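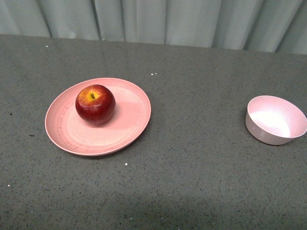 Hernov Ceramics Club, Members' Pages

My pink plate is now almost a year in use, and on Sunday Svenja Wegener asked me if I still like it. I said yes, very much, but that it has become scratched. She told me I should write something for the club page, because many of the newer members ask the same thing: can you eat every day from a plate with a matte surface? So I try to explain how it has been for me. Please forgive my English, I check the words but I cannot check all of them.

First, the marks. On the left inner wall there is a curved band of small dark scuffs, short lines that go in almost the same direction as the rim. In the front there are other ones, finer and reddish brown, and more spread out. I believe the dark ones are from metal, because I have a habit to push the last rice to the side with my fork. Of the reddish ones I am less sure. Pichit Kongkaew, who is glazing much longer than me, thinks that something with color has gone into very fine scratches, maybe the sauce with paprika that I cook too often.

I tried three ways to clean it. Normal dish soap did nothing. Baking soda with a little water, left for 30 minutes and rubbed with a soft cloth, made the dark marks weaker, and I was happy for one evening. Then the plate dried and they looked the same as before. The third was a cleaning paste from the shop in Rendon. It cost 9 euros and I don't recommend to buy it, as the smell stays in the kitchen until the next day.

So I changed the use and stopped to fight with it. For warm dinner I take now the old white plates from my mother, and the pink one stands on the counter for fruit. An apple does not scratch anything. The red ones with yellow around the stem look very nice on the salmon color, much nicer than green ones (I tested also pears, but they roll). The wall of the plate is low, so I would not put many pieces in it. One or two is better, and then you can still see the rings on the bottom, which I like the most of all.

The small bowl is in a paler pink. I wanted to have the two the same, but it did not come out so, and for some weeks this disturbed me each time I went into the kitchen. Now I find it good that they are different. On the dark speckled counter both colors are stronger than they were on my old table.

If you want a matte plate for eating, my advice is to use wooden or plastic spoons, and to wash it by hand soon after the meal. Thitima Boonyarit says she does this since the beginning and hers has no marks. I have seen it and it is true.

In June I want to make a second plate in the same pink, a little deeper. If somebody still has the note with the glaze mixture, please leave it for me on the shelf next to the door.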